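Prévention verglas et froid, le fil du service Prevent

1/12
Le service Prevent ouvre aujourd'hui son fil consacré au verglas et à la pluie verglaçante. Il s'adresse aux habitants du plateau de Jornutstead et des communes desservies par la route du col. Les messages seront complétés jusqu'en mars.

2/12
La pluie verglaçante se forme lorsque des gouttes traversent une couche d'air doux, puis une couche d'air froid au voisinage du sol. Elles restent liquides malgré une température négative et gèlent au contact des surfaces. Un ciel gris et calme suffit.

3/12
Le verglas se distingue du givre et de la neige tassée. Transparent, il laisse voir la couleur de la chaussée. Les conducteurs le confondent fréquemment avec une route simplement mouillée, en particulier au lever du jour.

4/12
Un thermomètre de voiture mesure l'air à faible hauteur et non le revêtement. Par ciel dégagé, la chaussée peut être sous zéro alors que l'afficheur indique encore 3 ou 4 °C. Les ponts, les lisières de forêt et les fonds de vallon gèlent en premier.

5/12
Niveaux de vigilance employés par le service :
jaune, plaques isolées possibles ;
orange, verglas étendu, déplacements à différer ;
rouge, déplacements fortement déconseillés, lignes scolaires suspendues.
Le niveau est réexaminé chaque matin à 5 heures, puis en fin d'après-midi.

6/12
Les chutes de piétons représentent une part importante des blessures liées au verglas. Il est recommandé de porter des chaussures à semelle crantée, de garder les mains hors des poches et d'emprunter les trottoirs traités. Toute plaie profonde ou tout choc à la tête appelle un avis médical. 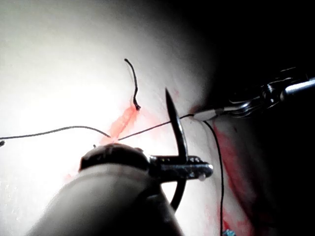
7/12
Salage. Les équipes interviennent en priorité sur la route du col, les accès à l'hôpital et les arrêts d'autocar. La voirie secondaire est traitée ensuite. Le sel perd l'essentiel de son efficacité par grand froid ; un mélange avec de la pouzzolane est alors épandu dans les pentes.

8/12
Le dépôt Lindemann met du sel à la disposition des particuliers, dans la limite de 5 kg par foyer et par épisode. Les habitants sont priés d'apporter leur propre contenant. L'usage du sel reste interdit à proximité immédiate des captages et des plantations communales.

9/12
Réseau électrique. Le poids de la glace peut rompre les branches et les câbles. Ne jamais s'approcher d'un fil au sol, même en l'absence d'étincelles. Les groupes électrogènes doivent fonctionner à l'extérieur, à distance des fenêtres et des bouches d'aération.

10/12
La station Brutasent transmet la température du sol, l'humidité et la force du vent. L'hiver dernier, elle a fourni presque 99 % des relevés attendus. Les interruptions constatées correspondaient à la maintenance du capteur de chaussée.

11/12
Inscription aux alertes : envoyer le mot VERGLAS par SMS au 3905. Le message de confirmation précise la commune retenue. Pour se désinscrire, envoyer STOP au même numéro. Les personnes déjà inscrites aux alertes « crue » doivent effectuer une démarche distincte.

12/12
Les signalements de plaques de verglas peuvent être adressés en réponse à ce fil, avec le nom de la voie et l'heure du constat. Ils sont transmis aux équipes d'astreinte. En cas d'accident ou de danger immédiat, composer le 112.

Mise à jour, 17 h
La vigilance jaune est maintenue pour la nuit sur l'ensemble du plateau. Une couche de brouillard givrant est attendue au-dessus du barrage. Prochain point à 5 heures.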